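4. Folding and Sorting on the Covered Table

This section assumes the table is already assembled and level (see Section 3). It covers laying the paper, marking out the squares and folding the first few garments. If you have been told that a marked table will halve your folding time, be wary. It will give you straighter edges and piles that match, provided you keep to the lines.

Laying out the table

1. Clear the table and wipe it down. Let it dry fully before you go on.

2. Roll out the brown paper with its curl facing down. Smooth it from the middle outwards and fasten it under the table edge. The Povano clips sold for this job are fine, but so are ordinary bulldog clips.

3. Mark out the squares with blue tape. The Amska layout sheet asks for squares of 700 mm, a size that suits adult tops and towels. For children's clothes it is far too generous, whatever the sheet claims.

4. Press each strip down along its whole length. Where two strips cross, press again.

Note: Low-tack tape lifts more easily when you want to change the layout. We have yet to find one that leaves brown paper completely unmarked, including those that promise to on the packet.

Folding a garment

5. Lay the garment flat inside the lines, front side down, and smooth out the creases with the flat of your hand. Do not tug at the hem to straighten it. A curved hem is often cut that way, and pulling only stretches it.

6. Fold in the sides, then fold once across the middle. Leave any labels where they fall. The Trivdale folding chart has you tuck them in at this stage -- a fiddly step with no effect on the finished pile that we could see.

7. Check the two upper corners. If one sits lower than the other, lift both together and lay the piece down again. Correcting one corner at a time usually puts a twist in the cloth.
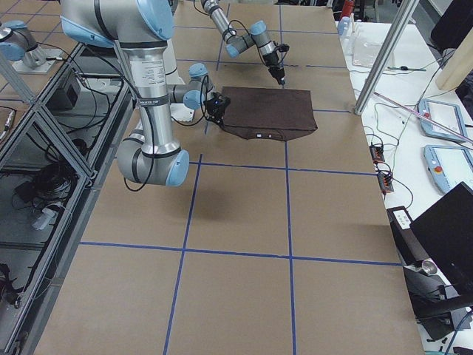

Fig. 4.1 Brown cloth folded and laid flat, both upper corners attended to. Two small white tags show at the lower edge.

A slightly uneven lower edge is acceptable at this point. Guides that insist on a perfect rectangle tend to be written around stiff new cotton, and most of what comes out of a wash basket behaves quite differently. Judge the piece by its upper edge and move on.

8. Move the folded piece to its pile, supporting it from underneath. Stop at 8 pieces per pile. Whitcombe recommends taller stacks to save space, but in our trials they leaned, and then had to be folded again.

Caution: Never iron on the covered table. The paper and tape are not a heatproof surface, and a towel laid over them does not make them one.

Caution: Keep damp items off the paper. It wrinkles, and the wrinkles stay.

Replacing the paper

Amska suggests fresh paper after every 30 loads. Treat that as a sales figure. Change it when it is torn, stained or no longer lies flat, and leave it alone otherwise. Peel up the tape first, slowly and at a low angle, then undo the clips and roll the old sheet towards you.

For storing the finished piles, go to Section 5.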